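Consumer Claims and Evidence
Handout 5: Laundry products and the trouble with "up to"

Read before the seminar on Tue 27 November. Bring a label from something you use at home. Any label will do, as long as it makes a claim.

1. Where we left off

Last time we looked at food packaging, where the rules are fairly tight and the wording has had years to settle around them. Laundry is looser. Most of what is printed on a bottle of detergent could never be shown to be false, and I would like you to get into the habit of asking why it was worded that way.

Take "whiter whites". Whiter than what? The same shirt before washing? A shirt washed in plain water? A rival brand? The comparison has been left off, so there is nothing to test. I count this as an empty claim. Some textbooks are kinder and call it "puffery", which the law in many places tolerates on the grounds that sensible people don't believe it. I doubt that. If no one believed it, I can't see why firms would go on paying to print it.
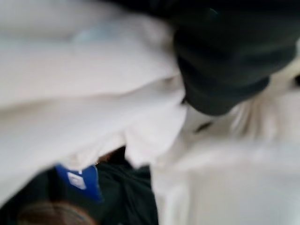

Fig. 1. White fabric in loose folds. The tone runs from warm cream to a cooler grey.

2. What does "white" mean, anyway?

Whiteness is a judgement made under a particular light, against a particular background, by a particular pair of eyes. Many detergents contain optical brighteners, which take in ultraviolet light and give it back as blue. Cloth treated this way looks cleaner in daylight. It may be no cleaner. If you judge a wash by eye near a window, you are partly judging the dye.

So when a maker reports that panel members "preferred" the treated cloth, ask what they were told to look for. Ask about the lamp as well. It is seldom mentioned.

3. The Bromell leaflet

You should all have the leaflet for Bromell stain remover from the course folder. The front says it removes "up to 80% of stains in one wash". Work through these points before you come.

"Up to" sets a ceiling and no floor. A product that removed nothing at all on most days and did well once would satisfy it.

"80% of stains" has at least two meanings. It could mean that out of a set of stains, that share vanished. It could also mean that each stain faded by that much. These are very different results and the leaflet never picks one.

The small print on the back says the test used 20 swatches. It doesn't say what the stains were, how old they were, or what the cloth was. Fresh tea on cotton is an easy opponent. Old engine oil is a hard one. I would also like to know whether the swatches were the whole test or the ones that survived somebody's sorting.

There is no control. We aren't told what plain water did, or an ordinary powder at the same temperature. Without that the figure is decoration, and I'd give it no weight even if every other detail were in order.

4. Vekton and the borrowed study

The Vekton page takes a different line. It cites a study, which looks better until you try to follow it up. The reference is to a report by Hutapea, a testing firm, "available on request". I requested it. What came back was a two-page summary with the methods section taken out.

Points to raise in discussion: who paid for the work, who chose the fabrics, and whether Hutapea would have been free to publish if the result had gone the other way. A paid test isn't worthless. Plenty of sound work is paid for by people with something to sell. But you need the methods in full, and a summary that leaves them out should be treated as an advert.
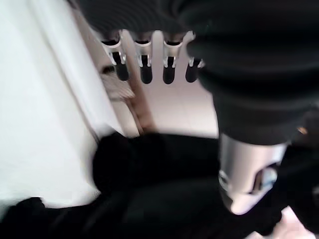
Notice too how the Vekton page slides from "fibres" to "clothes" to "your family's clothes" over three paragraphs. The evidence, such as it is, concerns only the first. Mark the sentence where the slide happens. In my copy it comes straight after the word "therefore".

5. "Dermatologically tested"

Tested is a verb in the past tense. It doesn't tell you the outcome. Vunorel fabric conditioner carries this phrase on the front and nothing on the back to support it. Compare "clinically proven", which does state an outcome but usually keeps quiet about which one.

6. For the seminar

Write one side, no more, on the claim you have chosen. Set down the exact wording first, including any asterisk and whatever the asterisk leads to. Then say what result would show the claim to be wrong. If you can't think of one, say so and explain what is missing.

Please don't write that the firm is lying. You won't have the evidence for that either.

Marks for this piece count towards the portfolio. Late work loses 2 marks a day.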